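Bench robot rules I stick to in the shed

April 13, 2019

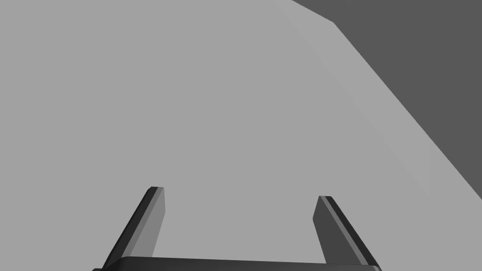 Jaws open over a clear surface in the simulator, nothing in the grip.

I run every new job in simulation first, then on my little Calten arm, and I've got fussy about it (blame the Monditz safety sheet taped inside my cupboard door!). Speed stays at 13 per cent for the first go. Keep your hands 50 centimetres back whenever the power's on, and put the stop button on your own side of the bench, never behind the arm.

Tie your hair back, roll up your sleeves and clear away the mugs. I wipe the finger pads every 200 cycles or so with a damp cloth, no solvent. Next I want to sort out a proper guard, hopefully before November.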